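Why Does Bread Turn Brown in the Toaster Oven? 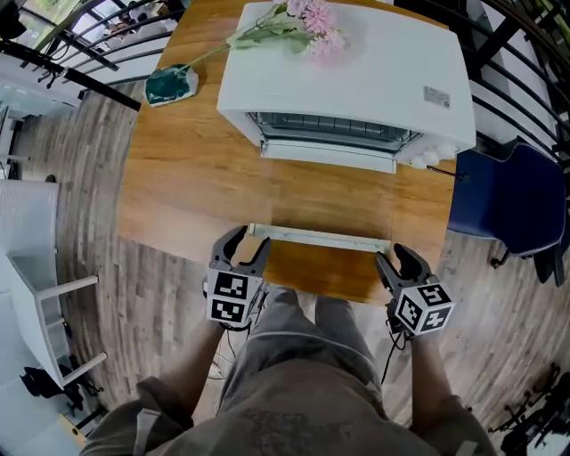 My toast is always white in the middle and dark at the corners, a reader from Stadcombe wrote to us, and she wanted to know if the bread is bad or the oven is bad. Maybe neither one. To answer her, we must first understand how heat travels and what it does to bread.

Heat can travel in different ways. When you touch a warm cup, the heat goes straight from the cup to your hand. This is called conduction. When hot air moves around and warms you, this is called convection. And when you stand in the sun and feel your face get warm, the heat has come to you as radiation. That word sounds dangerous, but this kind is only warmth that travels like light does.

A toaster oven uses all three. The heating elements become very hot and send out radiation in all directions. Some of it falls on the bread. The air inside gets hot also, and it moves. The rack gets hot too, and where it touches the bread, you may find thin dark lines on the bottom.

Now, what happens in the bread? A slice of bread has a lot of water in it, even if it feels dry to your fingers. At first, the heat is used to push this water out. As long as the surface is wet, it cannot get much hotter than boiling water, and so it stays pale. If you look at toast in the first minute, you will think that nothing is happening. But the water is leaving.

When the surface is dry, it can become much hotter. Then the sugars in the bread and small parts of its proteins start to join together. They make new substances which are brown and smell very good. Scientists call this the Maillard reaction. The same thing gives color to cookies, to roasted peanuts and to the crust of a pie.

If you leave the toast too long, another thing begins. The bread starts to turn to carbon, and carbon is black and bitter. The change from brown to black is quick. So it is better to watch the toast near the end.

And the dark corners? A corner is thin and it is open to the hot air on more than one side. It loses its water sooner than the middle, so it starts to brown sooner. Also, the heat is not the same in every place of an oven.

Try this with an adult

You need 5 slices of the same bread and a clock. Ask the adult to put in one slice, take it out after one minute, and lay it on a plate. The next slice stays two minutes, the next one three, and so on. Use the same setting every time, and stop if a slice begins to smoke. Put the slices in a row when they are cool. Where does the brown color begin? Does it come slowly, or all at once?

You can do it again with a sweet bread. Write down first which one you think will brown faster.

Never put your hand in a hot oven. The door and the rack can burn you, also after the oven is turned off.

Words to remember
Conduction: heat that goes by touching
Convection: heat that goes with moving air or water
Radiation: heat that travels like light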